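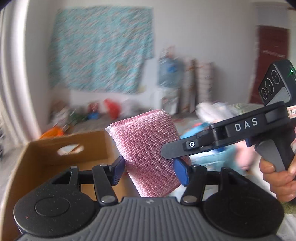 Surely picking up a sponge was sorted years ago, wrote one reader of our April notice, so what is left to find out? Fair question, and we got several like it. Short answer: picking up, mostly sorted. Passing it from one hand to the other, in an ordinary messy room, with something that squashes, a lot left to find out. Hence this release.

FOR IMMEDIATE USE
12th May

Wondidgate team cuts dropped handovers by a third using hand-held grippers and a rule for throwing recordings away

Harms, the robot handling group at Wondidgate, today puts out the first results from Biter, a method for teaching two-armed robots to pass soft household things from one gripper to the other. Work done with Jilport, who make the test arms and paid for half of the recording time.

Main result first. Robots trained the Biter way dropped or lost hold of the object in 33 per cent fewer handovers than the same robots trained on everything we had recorded. Same arms, same training time, same test objects. Only the choice of recordings changed.

And it was a much smaller pile of recordings. We made 2,000. Biter kept 345.

How it works

A person holds a gripper in each hand and does the job themselves. Cameras record the object and the pads. No robot arm in the room at this stage, so the recording can be done in a bedroom, a kitchen, a store room, wherever there is clutter and somebody willing to put up with us for a day. Later the recordings are used to train a pair of arms carrying matching grippers.

All of that is common practice now and we claim no credit for it. The new part is what happens between recording and training.

Handovers have an awkward moment in the middle. Both grippers are close to the object, one has hold of it, the other is coming in, and neither can let go or close too soon. We call it the bite, which is where the name comes from. In a good handover the second gripper comes in on a part of the object the first has left free, closes, and there is a short pause with both holding before the first one opens. In a poor one the second gripper pushes the object about, or the first opens early and the thing is saved by luck. People are very good at saving things by luck. Robots aren't, and when you train them on lucky saves they learn the early opening and none of the saving.

Biter looks only at the bite. It scores each recording on three things: how far the object turns when the second gripper touches it, how long both grippers hold together, and whether the pads of the second gripper are in view of a camera when they close. Anything with a poor score goes out, even if the handover ended well. The rest of the recording, the reaching and the carrying and the putting down, isn't scored at all.

That is the whole method. It runs overnight on an ordinary desktop machine and needs no labelling by hand.

Why scrubbing sponges

A mesh-covered sponge is a nuisance, that's why. It gives when squeezed, so its width changes with the grip. The netting is shiny and upsets the depth estimate. Held near its lower half it leaves a good part free for the second gripper, but come in flat across the front and you cover the very bit the camera needs to see. Everyone who recorded for us did this at some point. It feels natural to the person doing it. The recordings look fine played back at speed, and they are some of the worst to train on.

We also used folded cloths, bread rolls, socks and half-empty packets. Sponges gave the biggest gain, socks the smallest. Bread rolls somewhere between, with a good deal of sweeping up.

Why the mess stays in

Rooms were not tidied before recording. Bags, boxes, bundles and hanging cloth all left where they were. Earlier work of our own was done on a clear bench with a plain backdrop and the arms trained on it went badly wrong as soon as there was a second pink thing anywhere near the first. We'd sooner have the trouble at the start.

Fast hand movement blurs the background and we wondered if Biter would throw those recordings out for no good reason. It doesn't seem to. Blur behind the object made very little difference to the score, blur on the pads made plenty.

What it doesn't do

Several things, and please print at least one of them.

It has only been tested on handovers between 2 grippers of the same kind. We do not know how it behaves with unlike hands, or with a person on one side, and nobody should take it as a safety measure.

It throws away some good material. We went back through a sample of rejected recordings and found handovers we would have been happy to keep. For now we think that price is worth paying, but a group with very few recordings to begin with may not agree.

It does nothing for objects that pour or come apart. A packet that was folded shut, fine. Open packet, no.

And the gain is for drops only. Robots trained with Biter were slightly slower, as they had picked up the pause along with everything else. Jilport would like the pause shorter. We would like it left alone until we understand it better. Talks ongoing, all very friendly.

From the joint statement by Harms and Jilport: "We expected to need more recordings. We had budgeted for more recordings. Training on a sixth of what we already had was meant to be the quick check before the real experiment, and we ran it again twice as we thought somebody had mixed up the folders."

What happens next

Second round of recording starts as soon as the new rooms are agreed. Wetter objects this time, dish cloths and sponges straight out of the bowl, and lids. The scoring rule will be kept fixed so that results can be compared with the first round. If it fails on wet things we will say so in the same place and at the same length.

The scoring code and the 345 kept recordings will be free for research use. The rejected ones too, on request, as a few groups have said they would find those more usefull. Faces and post have been removed from all recordings. Anyone who lent us a room has seen the footage from it and can have it withdrawn at any time.

A written account of the method has been sent for review. Copies of the draft from the press desk, please say if you are writing for a general or a technical reader as there are two versions and the long one is very long.

ENDS

Notes for editors

Biter is written with one capital. It does not stand for anything.

"Handover" in this release means gripper to gripper. Handing to a person is a different problem.

The 33 per cent figure compares Biter with training on the full 2,000 recordings, over all the test objects together. Figures for each object are in the draft.

Harms is based at Wondidgate. Jilport supplied the arms and had no part in scoring teh tests.

Filming visits can be arranged through the Harms press desk, Wondidgate. Mornings are best. Allow time for parking, the front gate is shut for resurfacing and the side entrance takes small cars only.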